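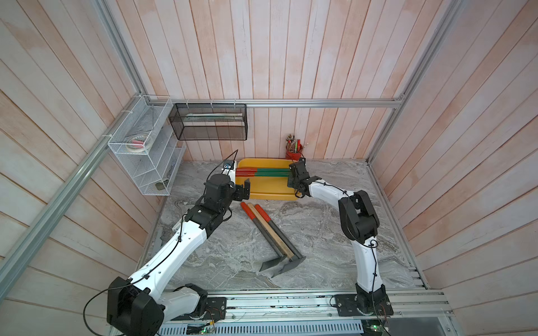
Both arms at the yellow tray, with three tools still on the floor.

4.3 Running your first two-arm plan

I like to do this part with the garden tools, long handles and all, because they make the planner work for its supper! You should already have Makevik running and both arms showing up in the Pondura panel.

1. Open Pondura and load the tray layout. Mine listens on port 1432 – change it in the settings if yours is different.
2. Click Detect. Every handle should get its own outline. If two crossed tools come back as one blob, nudge the split slider up to 115 and try again.
3. Set the planning time to 200 ms. (I've gone lower, and the elbows got awfully jumpy.)
4. Pick a target for each gripper, then hit Preview and watch the ghost arms all the way through.
5. Happy with it? Press Run.

Note: the wrist camera views are refreshed only when you click Detect, so click it again any time you move something by hand.

Caution: Pause stops the plan but leaves the motors powered. Use Release before you reach in – and hold the arms up while you do it, they drop fast!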